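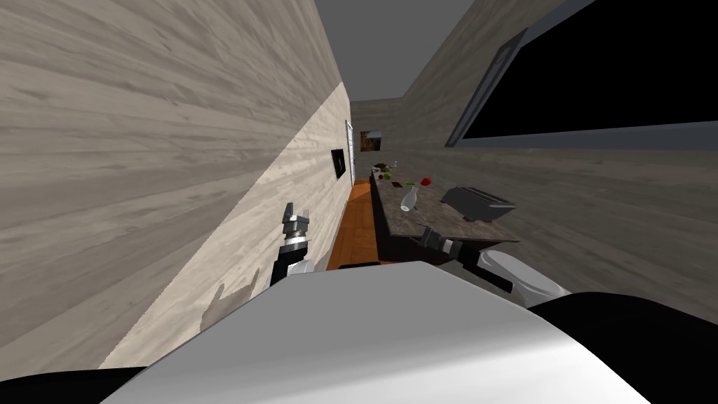
How often should you test the smoke alarms in a rental cottage? Once a month with the button, plus every changeover if you have short stays, and the test gets written down with your initials next to it.

Home > Owners > Checklists > Walk-through before the season
Print this page | E-mail this page
Keys Linens Safety Garden Contact

I did the March walk-through at Mima with Farhad Daneshvar, who owns the place next door and has a much better ladder than mine. My comments are under each item. Copy whatever helps!

1. Smoke alarms, all floors
OK. The hallway one is loud enough to wake Walleck (the town, I mean, all of it). The upstairs alarm has a replace-by date coming up next year, so I've already put a new one on the list.

2. Carbon monoxide alarm
OK, but it was behind a curtain. Moved it to the shelf. Guests like to close that curtain and I can't blame them, the morning sun is brutal.

3. Fire extinguisher
Needle in the green, pin in place, tag current. Bracket loose – fixed with two longer screws while the kettle boiled.

4. Water heater
Set too high again! It read 308 on the little service code display, which I had to look up and it only means "service soon", and the dial had crept way up. Turned it back to the mark. Booked Ehsan Kordestani from Kordestani Heating for the service, $80 if he does it with next door's on the same trip.

5. Outlets near water
Pressed test and reset on every one. The bathroom outlet took two tries to reset, so I'm calling that a fail until it's been replaced. Tape over it for now.
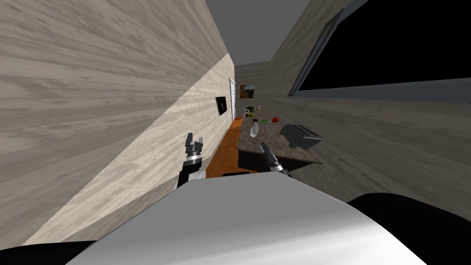

And while I was grumbling about outlets I checked the extension cords too. One had a nick in it and went straight in the trash. Please don't wrap a nicked cord in tape, I've done it and I still feel silly.

6. Stairs and handrail
Rail solid. Third step squeaks, has always squeaked, not a safety item (Farhad disagrees). New grip strips from Handine, 19 inches wide, and they stick really well as long as you wipe the step first.

7. Windows upstairs
Both bedrooms open fully from the inside. The back one needed a good shove and some candle wax on the track.

8. Outside lights and path
Porch light fine. Path light number two dead. One paver has lifted near the gate – that's a twisted ankle waiting to happen, so I've put a pot on it until I can reset it.

9. First aid box
Out of small bandages, as usual. Burn gel expired. Everything else good.

10. Emergency sheet by the door
Still had the old house number, 29, from before the street was renumbered. Reprinted and laminated.

Still open: bathroom outlet, path light, paver, burn gel.

Print this page | E-mail this page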